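Reality show reunion episode - which version is the full one?

Posted by Nuchit in TV and Celebrity, 12 replies hidden

I am trying to catch up on the second series of Skerkthorpe before the new one begins in June. My recording of the reunion stops just after Tassanee Limsakul walks off, and she never comes back. A friend says there is a longer cut in which she returns and talks to her ex about the custody row. The catch-up service lists two entries with the same title and the same still. Does anyone know which one to pick, and whether the extra part was broadcast at all?

Daleck
1540 posts

There are two edits. The broadcast edit ends on the walk-off. The extended edit was put up later the same evening and adds the second sofa segment. To tell them apart:

Open the episode details and check the running time. The longer entry is the extended edit.
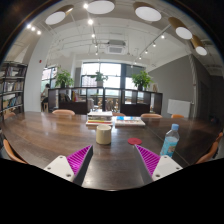
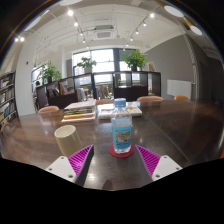
Cup, coaster and a bottle of water on the table.

Check the subtitles. Only the extended edit has them for the sofa segment - the broadcast file was never updated.

The custody row takes up very little of it. Most of the added material is Kanokwan Sangkhawat going over the engagement party again.

Jasham
500 posts

pretty sure she never came back, they used an old clip. might be wrong, I gave up on it after the wedding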